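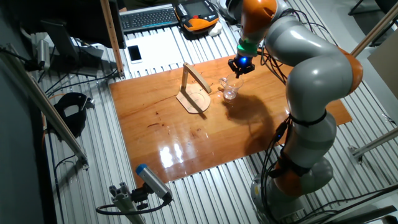 Workbench with the orange-brown board.

Prikwood Small Repairs Log, version 5

A data card for a table of household things that broke and what people did about them.

What it is
254 entries, one per repair, written by members of the Prikwood tool library. Each row is one object and one attempt to fix it. If you had three goes at the same toaster you get three rows, and our sympathy.

Where it came from
Paper slips, mostly. Celeste Guerreiro typed them up over one long March, including the ones written in carpenter's pencil on other slips. Bence Sipos did the second pass and merged "glue", "gluing", "gleu" and "stuck it" into a single method. Anything neither of them could read went into the notes column with a question mark.

Files
repairs.csv is the main table.
methods.csv lists the 14 methods we settled on after arguing about whether tape counts. Tape counts.
places.csv has the neighborhoods, Uleck and Flisow only. Dela Peña street is filed under Flisow, and people from Uleck may write to us about it.

Columns
object: what broke, in the owner's words. "Thing for the door" appears more than once.
method: one of the 14.
minutes: as reported. The largest value is 3000, for a kitchen chair. We asked. He stands by it.
outcome: fixed, sort of, or worse.
notes: free text, some of it directed at relatives.

Known problems
Minutes are self-reported and flattering. "Sort of" covers everything from a slight wobble to a lamp that works if you hold it. Failures are undercounted, as people who made things worse tend to hand in their slips late. Chairs are overrepresented and we have no plans to fix that.

Use
Free to copy and share. Please don't use it to settle arguments at home. Corrections go to Bence, along with the row number and a legible hand.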